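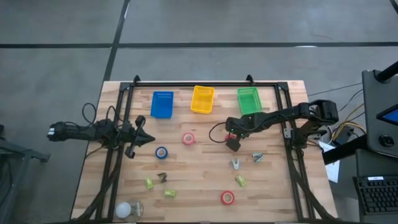

Blue, yellow and green: three little baskets along the back of the table, and the tape and clips still waiting their turn.

Every house has a drawer where the tape goes to hide, and mine had gotten so full by September that it would only open if I slid a ruler in first and pushed everything down. I'd been putting it off all summer (there's always a tomato that needs picking!) but one rainy morning I pulled the whole drawer out, tipped it into a dishpan and started over. I've kept to the same way of sorting since then and I'm happy to pass it along.

Start with a bare table

Please don't try to sort inside the drawer. I did that for years and all I ever managed was to move the mess to the back. Clear off the biggest table you have, wipe it down, and spread things out far enough apart that you can see each one. A heap hides things. Do it in batches if you have a lot, one dishpan's worth at a time, and have your coffee somewhere else - I speak as a person who has dried out a box of envelopes on the radiator.

Put the baskets at the back

Set your baskets in a row along the far side of the table, so your arms aren't bumping into them every time you reach for something. Small plastic ones are just right for this job. Anything deep turns into another junk drawer before you know it, and I like an open top since I'm never going to put a lid back on and neither is anyone else who lives here.

Different colors help more than you'd think. I can holler "yellow basket!" up the stairs and get the right thing brought down to me, and that never once happened when I had matching white ones from Plandis, pretty as they were. My neighbor Nelly Arango tapes a paper label on hers as well, and if you share a workroom you may want to do the same.

What goes with what

I sort by the job, so all my tape lives together whatever color it is. Clips of every kind go in the next basket, big binder clips along with the little metal ones. The third is for the odds and ends that don't belong to any family, and that one gets emptied on the first of the month. If I can't say what a thing is for, out it goes.

A few things about tape

Fold the end of the roll under, just a half inch, before you put it away. You'll thank yourself when you're wrapping a parcel with one hand. Store rolls flat or standing, whichever fits, but keep them off a sunny windowsill. If the edges have picked up lint, wipe them with a little rubbing alcohol on a rag and let them dry.

And clips

Squeeze each one before it goes in the basket. The ones that have lost their pinch can be tossed, and the good stiff ones are wonderful on bags of flour and rice, so I keep 5 of those in the kitchen.

The whole business takes me 10 minutes now, where that first morning it took until lunch.

Reader Fredy Salazar of Benden wrote in to ask what to do about dried-out glue sticks. I'll get to glue next time, Fredy, along with the rubber band question.

Updated December 9, 2025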